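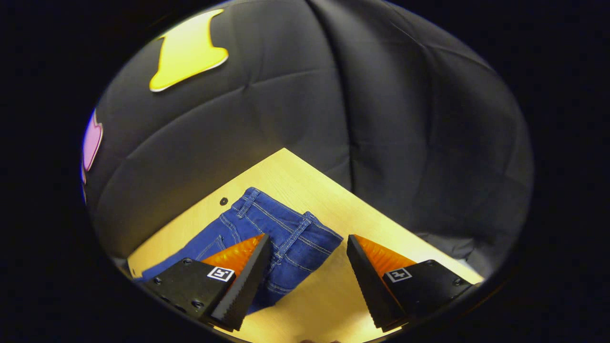
October 5, 2024

Folding and mending bench, Trovlow workshop.

Back on denim today, hurray. I've been putting the jeans off for ages (T-shirts are so much friendlier!) but Tudur wants the folding notes finished before we open the mending mornings in November, so denim it is.

First go was lengthways, one leg over the other, back pockets out, then up from the hem in halves. Lovely and neat until I let go, and then the whole thing crept open again. Stiff cloth does that. Second go I smoothed each leg flat with my forearm before turning it, and folded to just short of the waistband instead of right up to it. Much better! It stayed put while I went and washed my mug.

Things to remember:

Waistband and back pocket facing up. You can find the belt loops without turning the pair over, and the orangey stitching gives you a nice line to fold against.

Crotch seam tucked in first, otherwise there's a lump and the stack leans.

Washed at 40 they fold fine. The pair Tudur did at 60 came out like cardboard and I gave up on it.

Bare wood is a bit grabby under denim, which I rather like, it holds the bottom layer still while you faff with the top. Tudur disagrees and wants the Sustum felt down. We'll try both.

Still to do: order more thread from Distville, 2 reels of the yellow-orange for topstitching, and ask whether they'll match it to a snippet. Corduroy next, I suppose.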